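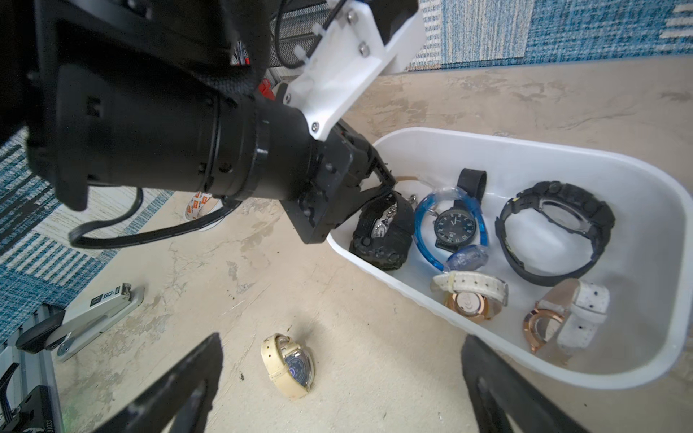

**Why does the gripper fault on overcurrent when it closes on a watch, and never on the calibration block?**

The force limit is applied only after the position move ends, and on a soft or uneven item the fingers stall before they reach the position target, so the driver trips first.

That is the short version of the thread below, which I've tidied by merging duplicate posts. Original post follows.

---

**sumathi_r** (Sumathi Rajan)

Cell is a single arm sorting wristwatches out of a shallow white bin at floor level. Wrist camera, two-finger gripper, Samik driver board, Odport controller. Firmware is the February build.

Symptom: on some grasps the driver latches an overcurrent fault during closing. The fingers stay where they are, the arm finishes its retract and the controller reports the pick as complete. It then opens over the drop point, or tries to. If the latch is still set, the open command is discarded and the arm comes back to the bin with the item still held.

14 latched faults in 800 picks. None on the calibration block.

Things already checked:

- supply voltage under load, steady
- finger screws, torqued to the sheet
- gripper homed before each run
- motor temperature, well under the limit

Driver log from a typical one:

```
close_cmd target=full
state moving
current limit exceeded
state FAULT_LATCHED
grip_ok 1
```

The last line is the part I don't like.

---

**frerichs_t**

Post your close command. If you're sending full close as a position target and relying on the force limit to stop it, that won't work on this board. The Samik force limit is a holding limit. It has no effect until the move state clears.

---

**sumathi_r**

It's a position target, full close, then hold. Same call we used on the old board, where the limit covered the whole move.

---

**frerichs_t**

Then that's your fault. On the calibration block you probably have a taught position, so the move ends normally and the hold limit takes over.

---

**sumathi_r**

Correct, the block has its own taught width. I hadn't connected the two.

---

**ashby_bench**

I'm not convinced that's all of it. If the stall alone caused the trip, every watch would trip it, and you have 14 in 800. Something else is marginal. I'd look at the cable first. On our Ashby arm the gripper lead ran along the top of the forearm and was tied down hard at the bracket. At full wrist rotation it pulled on the connector and we got current spikes that looked exactly like a stall. We lost 3 weeks to it because the fault only came up in one corner of the workspace.

Sumathi, how is yours secured?

---

**sumathi_r**

Cable goes through the white bracket on top of the arm, with a small zip tie. A second cable hangs in a loop underneath. I can plot faults against wrist angle, it's all logged.

---

**doaa.radwan**

While she's doing that: a stall won't trip every time. There's a time window on the overcurrent detector. A strap lets the fingers keep creeping and the current climbs slowly. A thick case stops them dead. Items with a bracelet or chain can shift during the close and land on either side of the window. A low fault rate doesn't rule Timo's explanation out.

The loop underneath bothers me more for snagging than for electrical noise. If it can reach the rim of the bin, shorten it.

---

**sumathi_r**

Plotted. Faults are spread over the full range of wrist angles, no cluster. By item class, most are thick sport watches. No faults at all on thin straps picked on their own.

---

**ashby_bench**

Fair enough, that doesn't look like our problem. I'd still re-tie it with some slack. A plot over one run doesn't tell you what the connector will be like in a year.

---

**naima_b**

Can we talk about `grip_ok 1`? The overcurrent is a nuisance. A controller that reads a latched fault as a good pick is a safety matter.

The flag is set from finger position only. Fingers stopped short of full close means something is between them, so it says OK. It would say the same with a hand in there. After the latch, the open command is ignored, so whoever is caught has to cut power and back the fingers off manually. Has anybody tested whether the fingers can be moved by hand on this gripper with the power off?

---

**frerichs_t**

They can on ours, but it takes a fair push. The gearing resists it. I'd call it a workcell question and not a driver one though. People shouldn't be reaching into the bin with the arm enabled.

---

**naima_b**

The bin sits on the floor. Items end up beside it, and somebody is going to lean in and pick one up. I wouldn't sign off on a cell where the only protection is that people shouldn't.

---

**frerichs_t**

I don't disagree with fixing the flag. I disagree with treating the gripper as the safeguard. Fix the flag and fit an interlock.

---

**sumathi_r**

Reaching in has happened here, with the arm paused and still enabled. Paused means the last command resumes on release. We've now changed the procedure to disable first, and the enable switch is keyed.

The interlock is on order. Until it's in, the arm runs at reduced speed with one person at the stop button.

---

**s.benjelloun**

For the software side, this is what we run with the same board on a Likell controller. It has been reliable.

1. Close in small position steps and read the current after each one.
2. Stop stepping when the current passes the contact threshold.
3. Set the target to the present position, wait for the move state to clear, then apply the hold limit.
4. Read the fault register before reading `grip_ok`. If any bit is set, the pick has failed regardless of finger position.
5. On a fault, stop the arm before the retract. Clear the latch only on operator input.

Step 5 will annoy people who want throughput. Automatic clearing is how we broke 2 fingers.

---

**doaa.radwan**

Agree with all but the first half of step 5. Stopping dead with the fingers down inside a bin leaves the next person working around the arm. I'd raise it straight up to a fixed height, slowly, then stop.

---

**naima_b**

Not if you don't know what it's holding. Stop where it is.

---

**doaa.radwan**

With an interlock you do know it isn't a person. Without one, I accept your version.

---

**sumathi_r**

Stepped close is in, with the fault register read first. I ran another 800 picks from the same mix of watches. No latched faults. The cycle is slower by a margin I can live with.

On a fault it stops in place for now. I'll revisit that once the interlock is fitted. The cable has been re-tied with slack and the lower loop shortened.

One open item: the contact threshold that suits the heavy sport watches is too high for the leather straps and leaves a crease. I'm inclined to set it by item class from the camera, unless someone has a single value that works for both.

---

**s.benjelloun**

We never found one. Use the low threshold for everything and let the heavy ones slip occasionally, or classify first. If you classify, default to the low value when the confidence is poor.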